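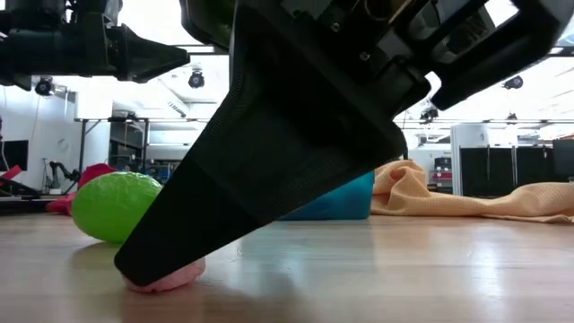

A black gripper finger pressing on a soft pink object.

Ritumbridge Holiday Lets
Progress report to Hiebert, third quarter, through the end of September
Prepared by Laurier Girard

Bookings

We took 522 booked nights across the 12 properties this quarter, against 456 in the same quarter last year. Most of the increase came from the four lake houses at Brilton, which were full from the first week of the quarter until school started. The two town apartments were slower than we wanted. They did well on weekends and sat vacant midweek, and the lower midweek rate we tried in the second month made little difference. We have gone back to the regular rate.

Average stay is down by a night. More guests are asking for three or four nights and fewer want a full week. This raises our cleaning costs, and we are proposing a four-night minimum at Brilton for next summer. Please let us know if you object before the calendars open.

Property work

The pool heater at Brilton 2 was replaced under the maintenance line. The old one failed twice and we refunded one night to one party. The new unit is the same size and uses the existing pad.

Decking at Brilton 4 is finished except for the bottom stairs. The contractor ordered the wrong tread length and the replacements came in after he had moved to another job. He is due back next month. Guests have been using the side door and we put a note in the arrival email.

Wi-Fi was upgraded at all four lake houses. Complaints about the connection went from several a month to one, and that one was a router somebody had unplugged.

The air conditioning at the larger town apartment still drips in humid weather. Two service calls have not fixed it. We would like to replace the unit over the winter and have put it in the request below.

Drevia

We moved the reservation calendar to Drevia at the start of the quarter. The move took longer than planned. Old bookings did not carry over with their deposit records, so we entered those by hand and checked them against the bank statements. There was one double booking, at Brilton 1. We moved the second family to Brilton 3, which is larger, and charged them the original price.

Owners can now see their own calendars. Three have logged in so far. The owner statements still come out with the cleaning fee on the wrong line, and support has a ticket open for it.

Guest reviews

We received 21 written reviews. The common praise was for clean kitchens and easy check-in. The common complaints were thin towels, dull knives and parking at the town apartments. New towels are in. Knives will be sharpened at the end-of-season clean.

Next quarter

Close the pools and drain the outdoor showers.
Finish the stairs at Brilton 4.
Set summer rates and open the calendars.
Photograph both town apartments again once the bedrooms are painted.
Renew the cleaning contract, which runs out at year end.

Requests

Approval for the air conditioning replacement. Two quotes are attached and we prefer the second.
A decision on the four-night minimum.
Release of the third installment on the usual schedule.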